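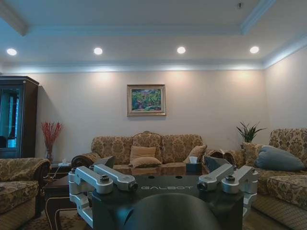 Framed landscape on the back wall, centered on the wall, beneath the ceiling lights.

Speaker notes: Flavored Nicotine Pouches and Local Retail Licensing
Prepared for Yiğit Uçar, Office of Community Health, Jistmont
18 August 2024

Opening (4 minutes)

Good evening, and thank you to the Padano Neighborhood Association for the invitation. My remarks tonight concern the proposed change to the town's tobacco retail license, and in particular its extension to nicotine pouches. I will explain what the license covers now, what the proposal would add, and how residents may comment before the council votes.

Pause for late arrivals. Printed copies of the proposal are with the sign-in sheet.

What the product is

Nicotine pouches are small packets placed between the lip and the gum. They contain nicotine, flavoring and filler, and no tobacco leaf. When our local license was written, the word "tobacco" was defined by the leaf. A shop that sells only pouches therefore does not need a Jistmont license today, although state and federal age limits still apply to the sale.

Do not discuss individual brands. If a brand is raised from the floor, return to the definition.

What our office found

In May the office completed a survey of stores in Jistmont and the Lacroix district. Staff visited 173 retail locations and recorded whether pouches were sold, where they were displayed, and whether an age notice was posted. Over 900 residents also returned the mailed questionnaire. The most common written comment concerned displays placed next to candy at the register.

The survey was not a compliance check. No purchases were attempted, and the results should not be read as a measure of illegal sales. Please repeat this point if the press is present.

What the proposal would change

The definition would cover any product containing nicotine that is intended for human use, except those approved as aids to quit smoking. Gum and patches sold by pharmacies would remain outside the license. Stores would be required to keep pouches behind the counter. A store with 2 violations in a license year would face suspension, following a hearing.

The annual fee does not change. Existing license holders would not have to apply again until their normal renewal date.

Points likely to be raised

Adult customers: The proposal does not ban pouches or any flavor. Adults may continue to buy them at licensed stores.

Small stores on Vinik Avenue: Owners have asked for time to rebuild their counters. The draft includes a grace period, and its length is still open for comment.

Online sales: These fall outside the town's authority. Refer questions to the state health department.

Help with quitting: Give the state quitline number from the back page of the handout, and read it aloud twice.

Close

Written comments may be left at the clerk's window or sent by mail. Comments should include a name and street address to be entered in the record. I will now take questions, beginning with those submitted on cards.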